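Why Are Towels Fluffy?

Reading time: 9 minutes

Last updated: May

I've got a confession. I spent a whole afternoon last week looking at a towel through a magnifying glass, and I enjoyed it so much that I missed my tea. So if you think towels are boring, pull up a chair (or sit on the edge of the bath, which is where I do my best thinking) and let me try to change your mind.

Go and fetch a towel if you can. A bath towel is best, but a hand towel will do. I'll wait.

Got it? Right, look really closely at the fluffy side. Closer than that! Nose nearly touching! You should be able to see that the fluff is made of tiny loops of thread, all standing up next to each other like very short, very crowded spaghetti. If your towel is old, some of the loops will be squashed flat and a few might have been pulled out long by a cat or a zip.

Those loops are the secret of the whole thing. Cloth with loops like this is called terry cloth, or sometimes terry towelling. Your T-shirt hasn't got them and neither has your bed sheet. Try rubbing your sheet with one hand and your towel with the other and you'll feel the difference straight away.

What do the loops do?

They drink! Well, they soak up water, but I always think of it as drinking.

Most towels are made of cotton, and cotton comes from a plant. The cotton plant grows a sort of pod called a boll, and when the boll is ripe it bursts open and there's a puff of white fibres inside with the seeds tucked in the middle. Each fibre is thinner than a hair on your head. People (mostly machines these days) pick the puffs, take out the seeds, comb the fibres so they all lie the same way and then twist them together to make yarn.

Water really likes cotton. If you let one drop fall on a piece of cotton yarn, the drop doesn't sit there in a ball, it spreads along the thread and creeps into all the teeny gaps between the fibres. The creeping has a proper name, capillary action, and it's the same thing that happens when you dip the corner of a paper napkin in your squash and the orange climbs up all by itself.

Now think about all those loops. Every one is a bit of cotton yarn sticking up into the air, waiting for a drip. A flat cloth only has its flat surface to offer, but a terry towel has all its loops as well, on both sides usually, so there's a lot more cotton touching your wet arm. More cotton means more gaps, and more gaps means more places for the water to go.

How do you make a loop?

I wondered about this for years. I thought perhaps someone sewed them on afterwards, which would be a dreadful job.

All woven cloth is made from two lots of threads. The ones that go up and down are the warp, and the ones that go side to side, over and under, are the weft. If you've ever made a paper mat by poking strips of coloured paper in and out of other strips, you've done weaving.

A towel loom does something sneaky. It has two sets of warp threads. One set is pulled tight, like guitar strings, and makes the flat, strong part in the middle. The other set is kept slack and a bit lazy. The loom puts in a few weft threads, leaves a gap, and then shoves them all up together in one go. The tight threads stay put, but the lazy threads have nowhere to go except outwards, so they pop up into loops. Shove, pop. Shove, pop. Row after row until you've got a towel.

My friend Horácio Vieira used to mend looms, and he let me try his little wooden one, the kind that sits on a table. I made a terry square the size of a biscuit and it took me until it got dark. It's lumpy on one side and I use it to wipe my glasses. He says I have "heavy hands". I think it's lovely.

Count some loops

I wanted to know how many loops there were in my own towel, so I drew a small square on it in washable pen (ask before you do this!) and counted with a pin. I counted 34 loops in my square, lost my place, and had to start again. Then I got a bigger piece of card, cut a window in it, and kept going over several evenings with a cup of cocoa. By the time I gave up I'd counted more than 3,000 and I'd hardly got past one corner.

You don't have to do that many. Nine or ten squares' worth would be heroic.

A soaking-up test

You'll need:
an old terry face cloth or flannel
an old piece of flat cotton, like a bit of worn-out pillowcase, cut to the same size
two identical bowls
a measuring jug
water

Put the same amount of water in each bowl. Drop the terry cloth in one and the flat cloth in the other and count slowly to 20. Lift each one out and let it drip back into its own bowl until it's nearly stopped. No squeezing! Then pour what's left in each bowl into the jug, one at a time, and write down the numbers.

Before you start, make a guess. Which bowl will have less water left in it? When I did this on the kitchen floor I had to do it twice, the first time I put my foot in one of the bowls.

If you want to go further, try it again with a brand-new flannel that's never been washed. New towels are often a bit rubbish at drying, because they're coated with softening stuff in the factory to make them feel silky in the shop. A wash or two gets rid of it. Too much fabric softener at home can do the same thing, by the way. It covers the loops in a thin slippery layer and then the water can't get in so easily.

Why does my towel go crunchy?

Good question, and one I get a lot. When a towel dries on a still day, or over a radiator, the loops dry in whatever squashed-up position they were in, and they stick a little to their neighbours. The result is a towel like a slice of toast. Shake it hard, or hang it outside on a windy day, and the loops get knocked about while they dry and stay soft.

Hard water makes it worse. That's water with lots of dissolved chalky minerals in it. If your kettle has white crusty bits in the bottom, you've got hard water, and some of those minerals end up in your towels too.

The little label

Nearly every towel has a small tag sewn into the edge. I used to snip them off because they tickled, but now I read them first. They usually tell you what the towel is made from and how hot you can wash it. There's often a row of little pictures as well. A tub with wavy water means washing. A triangle is about bleach. A square with a circle inside is about tumble dryers, and if there's a big cross through it, keep your towel well away from the dryer.

Sometimes there's a number with "gsm" after it on the packaging. That stands for grams per square metre, and it tells you how heavy the cloth is. A thin beach towel has a low number and a great big squashy bath towel has a high one. Heavy ones hold more water but they take ages to dry, so in my house, where there is one small airer and a lot of rain, we stick with the middling sort.

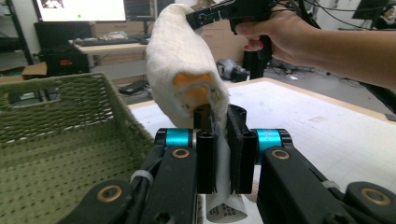
A white terry towel, all bunched up, with its tag hanging at the bottom. Spot the orangey-yellow peeping out of the folds!

Bunching is very easy with terry, isn't it? Those loops grab at each other, so the cloth holds on to its folds and creases much better than a slippery scarf would. Try it with yours. Scrunch it into a fat roll and let go gently. Then do the same with something silky and see which one flops open first.

It's also why small things vanish in the washing. Socks are the worst. A sock has little fluffy ends of its own, they catch on the towel loops, the towel folds over, and off goes your sock to live in the airing cupboard until spring. I found a bath toy in one of mine last winter. Give your towels a good shake before you fold them.

How to fold a towel (my way)

Lay it out flat with the tag underneath. Fold it in half longways, so it's long and thin, and smooth it with your arm. Now fold one end a third of the way in, then bring the other end over the top. You should have a tidy parcel with the rounded edge facing you. Put that edge to the front of the shelf or the basket and it looks ever so smart.

My aunt rolls hers. We don't discuss it at family dinners.

Words to remember

Terry cloth: cloth covered with little loops of thread.
Warp: the threads that run up and down in a piece of weaving.
Weft: the threads that run side to side.
Capillary action: the way water creeps into tiny gaps, even uphill.
Boll: the pod of the cotton plant, where the fluff grows.

If you do the bowls test, write your numbers down somewhere you won't lose them, then try it with a tea towel as well. Some tea towels are terry and some are flat, and I'd love you to find out which sort is in your kitchen drawer. And mop the floor afterwards, please, with whichever one wins.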